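Pindangate Anti-Fatigue Mat Review: Eight Months on a Packing Room Floor

I stand for most of a shift. I started looking at floor mats last spring after my heels began to hurt before lunch, and I bought the Pindangate standing mat in May.

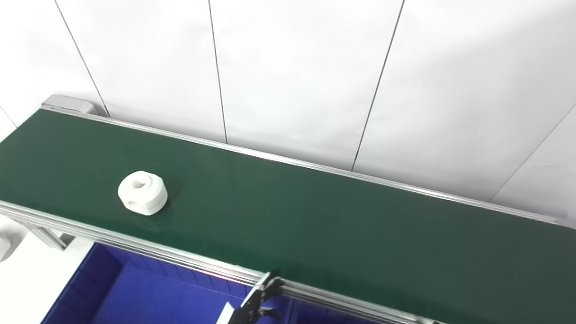 The mat I had before was a thin ribbed vinyl one that came off a roll. It did the job for the first few weeks and then packed down flat where my feet go. By the end I could feel the concrete through it. I wanted something thicker that would stay put and would not curl up at the corners.

What it is

The Pindangate is a solid foam mat with a textured top and beveled edges on all four sides. Mine is the 36-inch-long version in black. It also comes in gray, and there is a longer one that costs quite a bit more. It arrived flat in a box, which I liked. Mats that ship rolled can take days to lie down properly.

There was a strong smell when I opened it. I left it leaning against a wall by the loading door over a weekend and by Monday it was mostly gone. If you plan to use it in a kitchen or a small office, give it some time outside first.

Comfort

The foam is firmer than I expected. On the first day I thought I had made a mistake, as the mat I tried at a friend's shop, a Manzano, felt much softer underfoot. After a week I changed my mind. The soft mat feels good for ten minutes, but your feet sink in and you have to work to keep your balance. The firm one gives a little when you shift your weight and that is all.

My heels stopped hurting in the second week. My lower back still gets stiff on long days. I do not think any mat will fix that, and better shoes helped more than the mat did on that front. If your shoes are worn out, replace them first and then see if you still need this.

I stand in work boots. I also tried the mat in sneakers on a slow afternoon and it felt softer, so your footwear will change what you get out of it. In socks the texture on top is too rough for me.

Grip and edges

The underside has a pattern of small raised dots. On sealed concrete it holds well. On a dusty floor it will creep. I sweep under it every Friday and that has taken care of the problem. When I skipped two weeks, it had moved far enough that I was standing with one foot on the bevel.

The edges have stayed flat. I have rolled a hand truck over the corner more times than I should have, and there is one shallow dent that never came back out. No cracks or splits so far. A loaded pallet jack is another matter, and I would not run one over this or any other foam mat.

Cleaning

Most days I use a damp rag. Tape and label backing stick to the top and have to be picked off by hand. The texture holds fine cardboard dust, and a rag does not get all of it. A stiff brush with dish soap does. I do that once a month, hose it off outside, and stand it on its edge to dry overnight. The maker says to stay away from solvents. I got a little adhesive remover on one corner and it left a dull spot, so I would follow that advice.

It weighs 8 pounds, light enough to carry under one arm.

How it compares

I have used two others long enough to have an opinion.

The Manzano is a gel mat. It is softer and costs more. It is a good choice for someone who stands for an hour or two at a time, such as at a kitchen sink. The one I tried had a small tear in the cover, and once the cover goes there is not much you can do about it.

The Eltetness is a rubber mat with drain holes. It is the toughest of the three and the best pick for wet floors. It is also heavy and a pain to clean under. Small parts and staples fall through the holes. I used one at my last job and my feet were fine with it, but I never want to move one again.

For dry floors and long shifts, the Pindangate sits in the middle and suits me better than either.

Price and warranty

I paid $132 from Pellgate, with shipping included. That is a lot for a piece of foam. I went through two of the cheap vinyl mats in the year before, though, and neither was worth keeping past the first couple of months. There is a limited warranty against the foam going flat. I have not had to use it, so I cannot say how they handle claims. Keep the receipt, because they ask for it along with a photo of the label on the bottom.

Things I would change

The black shows every bit of dust. I would get the gray next time.

The 36-inch length is short if you step from side to side while you work. I end up with one foot off the end several times an hour. Measure how far you really move before you order. I did not, and I should have bought the longer one.

The label on the underside started peeling after the first wash. I taped it down with clear packing tape because of the warranty.

Who it is for

People who stand in one spot on hard, dry floors for most of the day. Skip it if your floor gets wet or oily, or if you only stand for short stretches.

Rating: 4 out of 5

Updated December 23, 2025: Still in use. The foam has a slight dip where I stand, which you can feel with your hand but not with boots on. I have ordered the longer one in gray and will move this one over to the tape bench.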